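Chapter 4
Showing a Machine What You Mean

Most of us learned to lay a table or fold a shirt by watching somebody else do it, and then by having our hands nudged into the right place when we got it wrong. It's a comfortable old way of teaching, and this chapter is about what becomes of it when the pupil is a robot. We shall take it slowly, with plenty of household objects, and I hope you'll have a cardboard box of your own within reach by the end of it.

There are two broad families of method. In the first, which we'll call teaching by hand, the teacher holds a gripper much like the robot's own and simply does the job with it. In the second, remote control, the teacher sits at a set of levers (or wears a pair of gloves) and steers the real arm from a distance. The Skokevholm exercises at the back of the book use both, but we begin with the first, as it asks for so little equipment and can be done at home on a Saturday.

Our running task is a humble one: small things and an open box. A charger, a bottle, whatever the house offers. 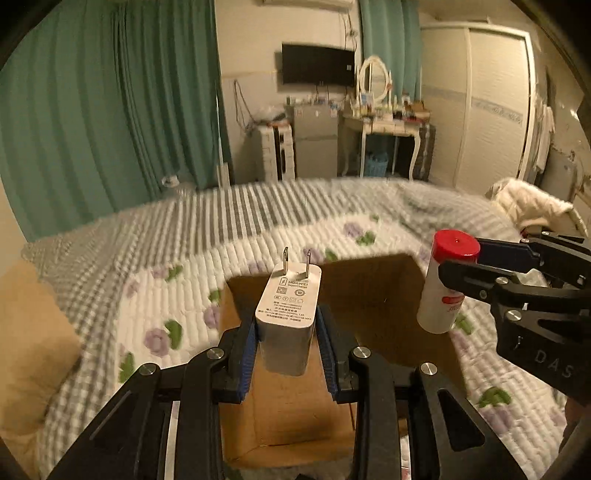
4.1 Where the fingers go

Before you move anything, think about the grip. Your own hand has a palm and a thumb and a great deal of feeling in it, and a pair of flat jaws has none of those, so you'll find yourself choosing your spots with more care than usual! A narrow, stiff object is kindest to the beginner. Bring one pad to each long side, close gently, and pause for a moment before you lift, so that the recording has a clear start to the movement.

Iara Saavedra, whose Painemal course notes I have borrowed from shamelessly in this chapter, asks her students to repeat each grip 80 times before they change anything. That sounds dreary, and by the second cup of tea it is, but the small differences between one try and the next are what the machine learns from.

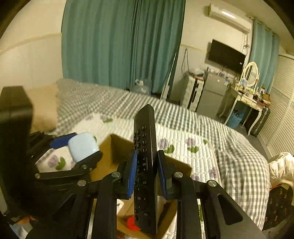

Figure 4.2 A remote control held upright, with a pad against each edge.

4.2 How many times is enough?

The Broltodex set, which we'll meet again in Chapter 6, holds 2,459 showings of box tasks, of which 1,959 were kept for training after checking. The other 500 were set aside for testing. Your own first set can be far smaller, and nearly 400 showings will keep a small class busy for a good while. Change the layout often, and let the objects lie at odd angles to one another.
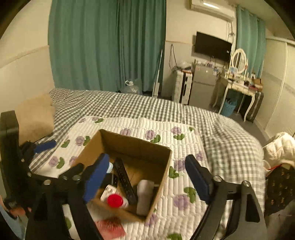

Why not write the movements out as a program instead?
Written programs suit work where every part arrives in the same place each time. In a home the objects shift about, and showing the task many times over lets the robot pick up how a person adjusts.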